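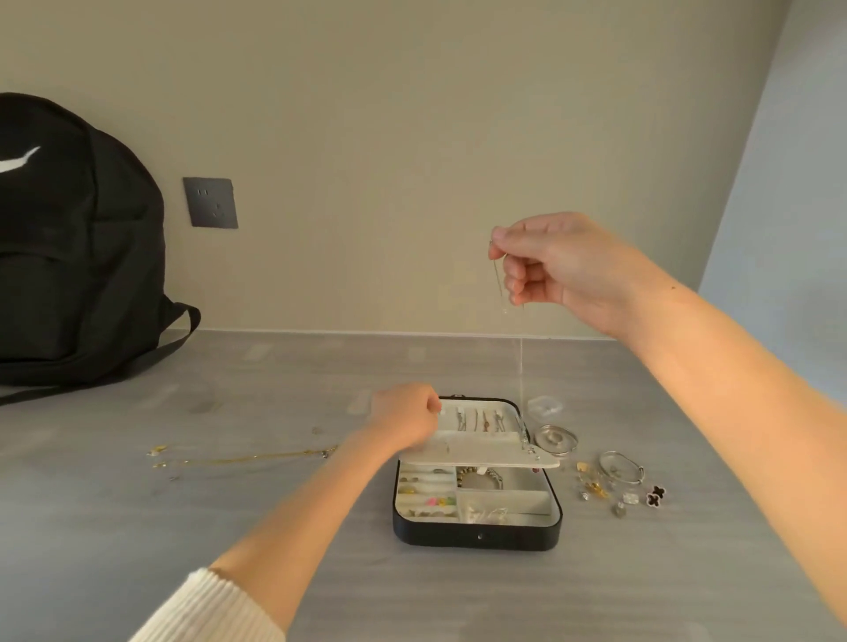
Sorting the jewelry box by hand, earring and chain tray lifted.

bornow_53
Our cell at Elthorpe picks chains for packing. After 30 picks the gripper pads mark the silver. How often do you clean them?

c.menzies
Every 19 trays, with a dry cloth. No alcohol, it makes the rubber hard.

Ritchie
I don't agree. We use alcohol on our Dotbridge cell since December and the pads are still soft. I would look at the closing force first — a thin chain needs very little.

bornow_53
Force is at 3 now, the lowest it accepts. Bangles are fine, only thin necklaces have marks.

c.menzies
Then change the pads. And teach the pick point again, close to the pendant, as the hand holds it in your photo.

Ritchie
Pads maybe, yes. But please check the air regulator before you buy anything.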